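Coloured cups in a white kitchen

We moved the cups out of the wall cupboard in the end. The shelf was too high and the Halliday mugs we had before were too heavy for it, so those went to the charity shop. I bought the new ones in Travow for 8 each – plain colours, no pattern. They live by the kettle now, and I wash them by hand in the evening. I still want a shallow tray for them, 30 cm wide at most, but the one from Brandau was too deep and went back.

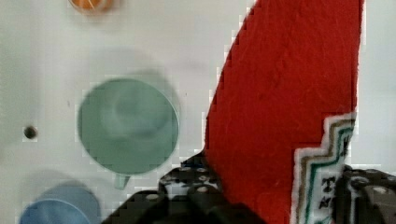

1 min read

The green cup is the one I use most. It is a dull, greyish mint, and it looks well next to the light blue. Red cloth stays for now.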